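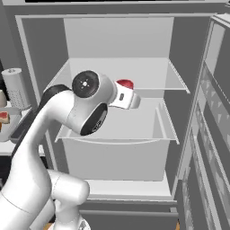
You can't save money by eating old lentils, a reader wrote under my last post, you just spend the same money a week later. Ok. Fair. I've been chewing on that for days and I still think it's wrong, at least for my kitchen, so this is the long answer.

Background if you missed it: March is use-it-up month at our place. Third year. Rules are loose. We buy milk, eggs, bread, fresh fruit and veg, and whatever the cat eats. Everything else comes out of the house. Pantry, freezer, the door shelves with the jars, the box in the hall closet that I forget is food.

Grocery total for the month so far is 94 dollars. For two adults and one teenager with legs like a heron who eats cereal at eleven at night. A normal month I won't even type out. Will I spend it all back in April? Some of it, sure. Flour, oil, rice. But I am not going to re-buy the three kinds of vinegar. I am not going to re-buy the pomegranate molasses, or the second pomegranate molasses. That's where the reader and I part ways. A good half of what's in my cupboards is stuff I bought once for one recipe and it was never going to get replaced, only thrown out in a move.

Anyway. How it's going.

Week one was easy. Week one is always easy, you're eating the good stuff. Frozen chili, frozen soup, the nice pasta. Felt smug. Made a bean and barley thing that lasted four lunches. Used up the last of the Kandano noodles, the flat ones in the green bag, which I was sad about, they've gotten hard to find around here. Raju on the corner used to have them by the register and now that spot is phone chargers.

Week two the snacks ran out. That's the real wall. Not a word of complaint about dinner from the teenager but the day the crackers were gone there was a Conversation. So I made crackers. Rye flour, oil, salt, the tail end of four different seed packets. Rolled too thick the first time and we could have tiled the bathroom. Second batch was good!! Roll them thinner than you think, then go thinner again, and bake them longer than the recipe says. They went in a day and a half.

Week three, where I am now, is the weird bit. Last night was polenta with sardines and pickled beets. I liked it. I was alone in that. The night before was fried rice with half a can of pineapple and the frozen peas that had turned into one big pea. The night before that I don't want to talk about, it had canned artichokes in it and it was gray.

Things I've learned, in no order, typing fast before I have to leave:

Write the list on paper. I tried the phone the first year and never looked at it. Paper on the cupboard door, pen on a string, cross things out. The crossing out is half the fun. We started with 58 lines and there's a lot of ink on it now. The teenager has added "hope" near the bottom and crossed it out too.

Do the freezer first. Before you plan one single meal. I had two bags of what I'd been calling chicken stock for months and one of them was apple juice from the fall. Found that out with the onions already in the pan. It was - fine? Sort of a sweet soup. Label your bags. I say this every year and every year I stand there with a marker in one hand and a wet bag and think nah I'll remember.

Jars count. Mustard is food. A spoon of old mustard, a spoon of jam, splash of one of the vinegars and you have a dressing, a glaze for carrots, something to put on the last sausages. I've gotten through five jars that way and the fridge door shuts without the clinking now.

Spices, be brutal. If you open it and smell cardboard then it's cardboard. I kept a jar of paprika for so long that the store on the label closed. Bukholm, the old one in Osten by the bus station, where they had the bulk bins and you wrote the number on the bag yourself. Loved that place. I used to go in for oats and come out with candied ginger. Which explains the candied ginger in the hall closet box, come to think of it. It's gone into oatmeal now, chopped small, with the last of the walnuts. Highly reccomend.

Don't be a hero about it. Year one I was so strict I made us eat a boxed cake mix with no eggs and no oil, with soda, becuase I'd read you could. You can. You shouldn't though. This year if somebody has a bad day we get takeout and it doesn't count and I don't write it down.

Dates on cans, people always ask. I go by the can. Dented on the seam or bulging, out, no discussion. Otherwise I open it and look and smell. If you're nervous then don't, it's a can of corn, it isn't worth lying awake.

And on the money. I did keep the slips from all of last year in an envelope, so I went and added up just the odd stuff. The one-recipe stuff. Sauces, pastes, fancy salt, the tiny bottle of orange blossom water, four bags of specialty flour. 543 dollars. I added it twice. I sat on the kitchen floor with the envelope and felt a bit ill to be honest with you. So for me the month isn't really about March, it's that for the rest of spring I walk past the sauce aisle with my hands in my pockets. Then by summer I'm back to buying chili crisp like it's going out of production. But spring is good.

What's left as of this morning: red lentils (a lot), one can of coconut milk, tapioca pearls, brown rice, a bag of dried mushrooms, half a jar of capers, the second pomegranate molasses, sushi nori gone soft, chestnut flour. Coconut lentils tonight obviously. The chestnut flour I have no plan for. I tried pancakes and they tasted like a shed. If you have a chestnut flour recipe that doesn't need ricotta or a pound of butter, please put it in the comments, I'm begging.

Somebody else asked for the barley thing. It's an onion, two carrots, a cup of barley, any beans, any stock (check that it's stock), bay leaf, forty five minutes with the lid mostly on. Lemon at the end if there's a lemon. Salt more than feels right. It thickens up overnight so add water when you heat it.

Ok late already. Nori ideas welcome too, I toasted a sheet over the burner and it came back crisp but then I just stood there and ate it, so one sheet down, eight to go.

Search this blog
Type and hit enter

Recent posts
Use-it-up month, week one: feeling smug
Use-it-up month, week two: the cracker incident
I finally cleaned out the hall closet
Bean soup for when you can't be bothered
What I miss about shopping in Osten
Older posts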